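Ticket: Bin picking episodes rejected at the Andomstead cell
Project: Galbraith pick set
Opened: 2024-01-12
Status: Closed, one follow-up open

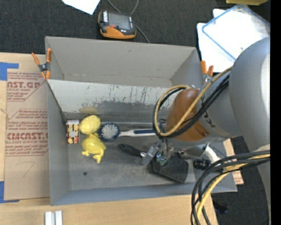
Andomstead cell, fixed camera, arm in the front section of the bin.

Summary

The validator is rejecting too many pick episodes from the Andomstead cell. The target for this set is 2000 accepted episodes. The other cell on the project is keeping up and this one is not. Rejected episodes fall under two codes: "object not in start region" and "wrist force above limit before grasp."

Setup

Single arm, operated by hand from the leader station. Two-section metal bin, front section only. Objects are a mixed household set: yellow frog, pale yellow ball, small patterned box, dish brush with the blue head, black flat-headed utensil, short black cylinder. The operator picks one object per episode, lifts it clear of the bin, holds, and puts it back anywhere on the bin floor. The recorder is Kavier, running the same version as the other cell. Episodes go to the Gatovier storage server at the end of each shift.

Steps to reproduce

1. Load the standard task list.
2. Put all the objects in the front section.
3. Record any block of episodes, making sure the dish brush and the utensil both come up.
4. Run the validator on the block.

Expected: nearly all episodes accepted.
Actual: long runs of accepted episodes, then several rejected in a row, mostly on the brush and the utensil.

Log

Entry 1
Pulled the rejected episodes and sorted them by code. The start region code is more common than the force code. Most of the start region failures have the object in plain view of the operator and well inside the bin, so the object is where it should be and the check is wrong, or the check is working from a bad bin position.

Entry 2
Compared the bin outline stored in the config with the bin in the current fixed camera view. They don't line up. The stored outline is off toward the left wall. Checked the config history. The outline was last saved in May and nothing has touched it since then. The bin has been taken out and put back many times in that period.

Entry 3
Checked the clamps. There is a spring clamp on the left wall and another on the opposite wall. Pushed the bin by hand with both clamps on. It slides a little when pushed along its length and stays where it ends up. Side to side it hardly moves.

Took both clamps off, set the bin back on its marks, put the clamps on again and repeated the push. Same result. The clamps hold well enough for light contact, but an arm pressing down and dragging toward a wall is more than light contact.

Entry 4
Redrew the outline against the current bin position and ran the validator again on the last block. Most of the start region failures cleared. A few from early in the block now fail that used to pass, so the bin moved during the block as well. This means a single corrected outline won't fix the older data.

Entry 5
Moved on to the force code. Played back the wrist force for the rejected utensil episodes. The handle lies nearly flat on the floor of the bin. Operators bring the fingers down until they touch the floor, then slide in under the handle. The force goes over the limit on the way down and the episode is thrown out, even when the pick that follows is good.

The brush is similar but less severe. The ball and the frog have almost no force rejections. They stand high enough that the fingers never need to reach the floor.

Entry 6
Question from the training side: can we just raise the limit? Tried it on a copy of the block. Raising it lets the utensil episodes through, but it also lets through episodes where the arm leans on the bin hard enough to move it. Those are the ones causing the first problem. Left the limit alone.

Entry 7
Checked whether the cables add to the force reading. The upper bundle loops around the wrist and gets tighter when the wrist turns toward the back of the bin. Held the arm still in open air at several wrist angles and read the force. There is a small offset at the far end of the turn, repeatable, and well below the limit. Not the cause. Added the angle and the reading to the cell notes in case someone needs them later.

Entry 8
Looked at whether the divider could be part of this. The middle of the sloped panel is badly scraped, with dark vertical marks. Went through the rejected episodes again looking for divider contact. Found some, mostly on objects that had been put back close to the slope. They trip the force code too, but there are far fewer of them than floor contacts. Asked operators to put objects back toward the middle of the floor where they can. They should still leave some near the walls, as the training side wants those positions covered.

Entry 9
Fix for the bin position. Fitted 4 stop blocks on the table under the bin line, one at each corner, and kept the clamps. Repeated the push test. No movement along the length that I could see in the fixed camera overlay.

Also changed the start of shift check. The operator now opens the overlay, confirms that the outline sits on the bin rim, and saves a still with the block. If it doesn't sit on the rim, the outline gets redrawn before any recording starts. The validator will read the outline saved with the block and stop using the one in the global config.

Entry 10
Fix for the force code. Changed the check so that a short peak during the approach gives a warning and a long one gives a rejection. The limit itself has not changed. A touch on the floor passes with a warning. Leaning on the bin still fails.

Wrote a short note for operators: come down slower over the utensil and the brush, stop at first contact, back off slightly, then slide in. Two operators tried it on the utensil and both stayed under the limit after a little practice. The slower approach makes each episode longer by about 2 seconds. The training side said that is fine but asked for the fast and slow approaches to be tagged separately, so Kavier now writes a tag for it.

Entry 11
Recorded a new block with both fixes in place, full object list, normal shift length. The validator accepted 97 percent. The remaining rejections were real ones - dropped objects, plus one episode where the operator stopped before the hold.

Older data

Three options were discussed.

Throw out everything since the bin started moving. Simple, but we don't know when that was.

Re-run the validator with an outline fitted to each episode. The bin rim is easy to find in the fixed camera view when the arm is out of the way, and every episode starts with the arm parked. This is the one we picked.

Keep the old accept and reject results as they are. The training side did not want this. Some of the accepted episodes have the wrong start region, and the start region is used to balance the set.

The re-run is a batch job on the Gatovier server and can go overnight. Episodes that change from rejected to accepted will be marked so they can be left out if they cause trouble. The original results stay in the record next to the new ones.

Force rejections in the older data will be checked under the new rule at the same time. No tag for fast or slow approach will be added to old episodes. They go in as "unknown."

Workaround for cells without stop blocks

Check the overlay at the start of the shift and again after every break. If the bin has moved, stop, save the block, redraw the outline and start a new block. Do not push the bin back into place in the middle of a block. A block with a bin that moved once and was moved back is harder to repair than two short blocks.

Follow-up

The other Galbraith cell has the same type of clamps and no stop blocks. Its outline was checked against the overlay and is still good, but its operators have recorded far fewer utensil episodes. Stop blocks to be fitted there before the utensil goes back on its task list. Tracked in a separate ticket.

Closing note

Start region failures: cause was bin movement together with an outline that was never updated. Force failures: cause was floor contact on flat objects. Both fixes are live at Andomstead. Reopen this ticket if the accept rate on a full block drops again with the outline confirmed at the start of the shift. Attach the saved still and the validator output for the block.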